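Robots Should Be Met in Person

I drove out to Banderstead on a Saturday for the Momivau open day, and I came home wanting every town to have one.

I should say that I'm no engineer. I repair and resell used furniture, and most of what I knew about robots came from clips on my phone, the kind with music under them and every slow part edited out. Momivau is a small shop that sets up robot arms for light packing and sorting work. Once a year it opens the doors at ten and lets people wander through until four. The notice in the local paper said there was room for 800 visitors. I'd guess the line for coffee had half of them in it when I got there.

What I liked right away was how plain it all was. You could stand near the tables, ask anything you wanted, and get an answer from the person who had set the thing up. A woman next to me asked what happens when the arm drops something. "We pick it up," said the technician, and then he spent ten minutes (ten!) on the different ways a grip can fail and what they change after each one. I've never seen that in a video.
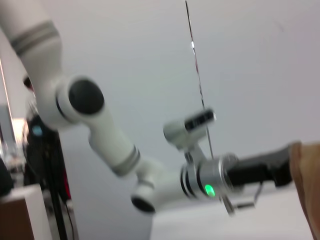 An open day does something for the public that no brochure can do, and that is my whole argument. It puts the real size and the real pace of a machine in front of you, and you get to make up your own mind. I had pictured something huge in a cage. The arm I spent most of my time with was white and smooth, with round black caps on the joints and a little green light glowing down by the wrist, and I found myself checking that light the way you check a stove. My neighbor at the rail was more taken with the gripper, a long black thing with a thin gray metal finger hanging under it, and she wanted to know how something that skinny could hold on to anything. Good question! We both stayed for the answer, which had a lot to do with angles.

The staff called their practice routine the Jaunzems run, after a road near the first shop. It is 16 small moves in a set order, and by the board on the wall they had logged 2,398 of those runs since winter. I thought about my own sanding, which I have done for years and still sometimes get wrong. There is a patience in this work that I respect a great deal, and it belongs to the people as much as to the machines.

I do have a complaint. The talk upstairs, sponsored by a supplier called Gamier, was all charts and big promises, and you could feel the room go flat. People had come to look and to poke at ideas – they didn't need to be sold anything. Next year I'd drop the talk and put two more tables on the floor.

Some friends tell me that these events are just good manners laid over job losses. I take that seriously, and I heard the question asked out loud twice that afternoon. The answers weren't perfect. One was pretty vague. But it was asked face to face, with the machine right there, and the people who had to answer couldn't scroll past it. I would like a lot more of that. If a company wants to put robots to work in a town of 2,000 people, it can open its doors for a day and let those people in.

I'm going again in the fall if they hold a second one, and I'm bringing my nephew, who has already written down his questions.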